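作業ノート　11月　午後から夕方にかけて

天板と赤い箱まわりのこと

午前中は発送の手伝いでつぶれてしまい、自分の机に戻れたのは午後2時すぎだった。コーヒーを淹れて、さて続きを、と思ったのに、囲いの中の白い天板を横から覗きこんだとたんに気が変わった。窓のほうから光が入る時間帯で、表面の薄い曇りが全部浮いて見えるのである。先月あれだけ丁寧に拭いたはずなのに、またか、と思う。結局、今日の残りは天板の手入れと赤い箱の置き場所に費やした。人に話すほどの仕事ではないけれど、前回のやり方をどこにも書いておらず、思い出すのにずいぶん手間取ったので、今回は長くなっても書いておく。あとから読む人は、どうか辛抱してつきあってください。

まず曇りのこと。指で触るとほんの少し引っかかりがある。ほこりだけなら乾いた布で取れるのだが、乾いた布で一度なでても筋が残った。どうやら先週のテープの糊がうっすら伸びたものらしい。位置決めの目印に貼っていた紙テープを、私が急いではがしたときのものだと思う。心当たりがありすぎて、誰のせいにもできない。

拭き方は次の順にした。

1. 柔らかい刷毛で、奥から手前へ粉を落とす。手前の金属のレールの溝に粉がたまるので、そこは最後に掃除機の細いノズルで吸う。
2. 水で固くしぼった布でひと拭き。
3. 糊の残ったところにだけArnumの中性クリーナーを布につけて当て、ひと呼吸おいてから拭く。
4. もう一度水拭き、続けて乾拭き。

クリーナーは天板に直接吹きつけないこと。前に一度それをやって、レールの下に液が回り、乾いたあとに輪じみができた。輪じみを消すのにまた同じクリーナーを使ってしまい、さらに大きな輪になって、あの日は笑うしかなかった。布につける。これだけは太字にしておきたい。**布につける。**

糊は3番を二度くり返してだいたい取れた。ただ、左奥の隅のあたりに、斜めから見ないとわからない程度の筋がまだある。へらを使えば取れるだろうけれど、白い面は一度傷がつくとそこに汚れが入って一生目立つ（と、前の前の天板が教えてくれた）。今日は見なかったことにせず、見たけれど手を出さなかったこととして、ここに書いておく。次に担当する人、気になったら爪ではなく消しゴムで試してみてください。白いほうの、柔らかいやつです。

布についても少し。棚の二段目にあるSkurnbergの毛羽の出ない布を使った。これはとてもいい布で、乾拭きのあとに繊維が残らない。残らないのだが、洗って二度三度と使ううちに縁がほつれてきて、今度はほつれた糸が白い面の上でくるくる丸まる。糸くずというのは白い面の上では不思議なくらい目につく。洗った回数を布の隅にペンで書くという案が以前に出て、一枚だけ書いてあるものが見つかったが、インクが洗濯で消えかけていて、3なのか8なのか読めなかった。縁がほつれた布は床用に下ろす、という決め方のほうが続きそうに思う。床用の布は青いバケツのほうへ入れておいた。

さて、本題のつもりだった赤い箱である。

あの赤いプラスチックの箱は、もともとは隣の部品棚から借りてきたもので、裏に553と管理番号の札が貼ってある。台帳の上ではいまだに部品棚の住人になっている。返そう返そうと言いながら、こちらで使うのにあまりに具合がよく、気がつけばすっかり居着いてしまった。赤い色がいい。白い天板の上では遠くからでもすぐ目に入るし、中に何か入れたまま帰りそうになっても、あの赤が視界の端で呼び止めてくれる。一時期、透明の箱に替えてみたことがあった。中身が見えて便利だろうと考えたのだが、使ってみると箱の縁そのものが白い面に溶けて、どこまでが箱でどこからが天板なのか、夕方などはさっぱりわからなくなった。三日ともたずに赤に戻した。

置き場所は、これまで何となく右寄りということになっていた。何となく、というのがくせもので、朝来ると箱の向きが少しずつ違う。まっすぐな日もあれば、首をかしげたような日もある。私が置くとどうも壁に寄りすぎるらしく、Gobnait Buckleyさんが置くと少し手前に来る。どちらが悪いという話ではもちろんない。ただ、ものを出し入れするときの手の感覚が日によって変わるのは落ち着かないし、拭き掃除のたびに「元はどこだったっけ」と考える時間がもったいない。

そこで今日は、思いきって決めてしまうことにした。箱を置いて、少し離れて眺めて、また動かして、の繰り返しである。奥へやりすぎると、囲いの淡い灰色の壁とのあいだに細いすき間ができて、そこに小さなものが落ちたときに指が入らない。壁にぴったりつければすき間はなくなるけれど、今度は箱を持ち上げるときに縁に指がかけられない。結局、壁からは指の入る余裕をとって100 mm、という線に落ち着いた。定規を当てて測り、箱の角にあたるところへ鉛筆でごく薄く印をつけた。テープで印をつけるのはやめた。理由は上に書いた糊のことを思い出していただければ十分だと思う。

鉛筆の印は水拭きで薄くなる。これは承知のうえで、薄くなったらまた定規を当てて引き直せばいい。そのときについでに位置も見直せる。以前、油性ペンで立派な四角を描いた人がいて（私です）、半年後に配置を変えたとき、誰も使わない四角がいつまでも真ん中に残っていた。あの天板はそのあと裏返して使われ、裏も汚れてから引退した。

夕方近く、拭き終えた面が乾くのを待って、灯りを全部つけて見た。天井の灯りだけだと白がやや黄色く、囲いの内側の灰色もどこかくすんで見えるのだけれど、手元の灯りを足すと急にすっきりする。やっぱり白い天板はいいものだなあ、と一人でしばらく眺めていた。こういう時間を仕事に数えていいのかどうかは知らない。
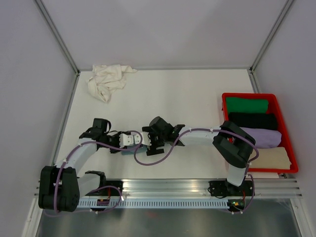 Wing-yan Liaoさんからは、箱の位置を決めるのは大賛成だが、壁からの距離だけでは左右が決まらないのではないか、という指摘をもらった。まったくそのとおりで、私は奥行きのことばかり考えていた。鉛筆の印が角についているので、印さえ残っていれば左右もわかる。でも印が消えてしまえば、あとに残るのは100 mmという数字だけで、箱は壁と平行にどこまでも滑っていける。言われてみれば当たり前なのに、半日箱を動かしていた本人が気づかないのだから情けない。

左右の基準は何から取るのがいいだろう、としばらく二人で相談した。天板の右の縁から測る案と、手前のレールのどこかを起点にする案が出た。Wing-yanさんは縁派で、私はレール派である。縁は誰が見ても縁であって迷いようがない、というのがWing-yanさんの言い分で、これはかなり強い。私がレールにこだわるのは、天板を新しいものに取り替えても起点が動かないからなのだが、天板の交換なんて年に一度あるかないかだし、そのたびに測り直せばすむと言われれば、まあ、それもそうである。ひとまず縁から測ることにして、数字は明日、明るいうちに測ってここへ書き足す。今日はもう手元が暗い。

そのあと話が箱の中身に移った。赤い箱に入れていいものは何か、という、これまで何度も立ち話で終わってきた話題である。Wing-yanさんの考えは、作業の途中で一時的に置くものだけにして、帰るときには必ず空にする、というもの。私もほぼ賛成なのだけれど、「一時的」の幅が人によって違うのが悩ましい。昼休みをまたぐのは一時的か。翌朝すぐ使うものは一時的か。私などは、明日の朝いちばんに使うのだからと自分に言い聞かせて入れたものが、その次の週にまだ入っていたことがある。しかも底のほうに。

いまのところの申し合わせとして、次のように書いておく。異論のある人は余白にどうぞ。

- 入れるのは、その日に天板の上で使ったもの。
- 帰る前に空にする。翌朝使うものは棚の浅いトレイへ。
- 濡れた布は入れない。
- 箱の中に、さらに小さい袋を入れない。

最後の項目だけ少し妙に見えるかもしれない。春先に、小さな袋の中にまた小さな袋、という具合に重なって、いちばん内側から探していた座金が出てきたことがあった。探していたあいだに新しいものをひと袋、19個入りの半端な包みを注文してしまっていたので、今でも座金にはまったく不自由していない。必要な人は声をかけてください。気前よく分けます。

箱そのものも洗った。外側は思ったほど汚れておらず、ぬるま湯と食器用の洗剤で十分だった。内側の四隅に細かい粉が固まっていて、これは古い歯ブラシを使ってかき出した。歯ブラシは流しの横のコップに戻してある。毛先の開いたほうが掃除用で、もう一本の、柄の根元に輪ゴムを巻いたものは部品洗い用なので、取り違えないように。洗ったあとは伏せて自然に乾かした。エアで吹けば早いのだが、札の角が少し浮いていて、はがれるのが怖かった。553の札がなくなってしまったら、この箱が借り物だという最後の証拠まで消えてしまう。もっとも、Gobnaitさんに返却の相談をしたら、部品棚のほうではとっくに代わりの箱を入れていて、いまさら返されても置き場所がないという返事だった。それなら台帳のほうを直してもらおうということで、Gobnaitさんが欄を書き換えておいてくれるそうだ。長い居候もこれでようやく正式な住人になる。

ついでに、足元の金属の床も掃いた。天板を奥から手前へ刷毛で払うと、当然ながら粉の一部は床へ落ちる。落ちたことは知っていても、上がきれいになると気がすんでしまって、床はつい後回しになる。今日は珍しく最後までやった。塵取りの中身は、紙テープの切れ端、結束バンドの切り落とし、布のほつれた糸、それから見覚えのない六角レンチが一本。レンチは工具板に戻そうとしたら、板のほうの穴は全部埋まっていた。どこか別の場所から旅をしてきたものらしい。Geraghtyの部屋に聞いてみるつもりだが、今日は向こうの灯りがもう消えていた。心当たりのある人がいれば、棚の浅いトレイの左端に置いてあります。

結束バンドの切り落としについては、ひとつお願いがある。切ったらその場で拾って、机の横の小さい缶に入れてほしい。あの小さな切れ端は角が鋭くて、布に一つ紛れこむだけで天板に細い線を引いてしまう。今日も乾拭きの前に布をばさばさ振ったら一つ飛んできて、ひやりとした。拭く前に布を振る、というのも手順に入れたほうがよさそうだ。上の番号に割りこませると並びがずれて見にくくなるので、ここに書いておくだけにする。

消耗品の残り。

- 毛羽の出ない布：新品が43枚。当分はもつ。
- Arnumのクリーナー：開封済みが半分弱、未開封が1本。
- 紙テープ：残りわずか。買い足す前に、糊の弱いものがないか探したい。
- 鉛筆：たくさんある。どうしてこんなにあるのか。

紙テープについては、Tindothamの工房で使っているものがずいぶんはがしやすい、と以前Gobnaitさんが話していたのを思い出した。銘柄までは聞いていなかったので、次に電話するついでに尋ねてもらうことにした。もし糊が残らないのなら、鉛筆の印にこだわる必要もなくなる。とはいえ、白い面に細く引いた鉛筆の線もなかなか控えめでいいものだと、今日一日で少し情が移ってしまった。

明日すること。

- 右の縁から箱までの距離を測って、このページに書く。
- 鉛筆の印が残っているか、朝いちばんに見る。
- 左奥の筋に消しゴムを試す。誰かが先にやってくれていたら、とても嬉しい。
- 浅いトレイの中身の整理。これは気が重いので、午後に。
- 布を洗う。柔軟剤は入れない。

時計を見たらもう6時半で、コーヒーはカップの中ですっかり冷えていた。流しで洗って帰る。

追記（帰りぎわ）：Wing-yanさんが縁から箱までの距離を巻尺でさっと測ってくれたのだが、私のメモの字が汚くて、さっそく読めない。明日もう一度測ります。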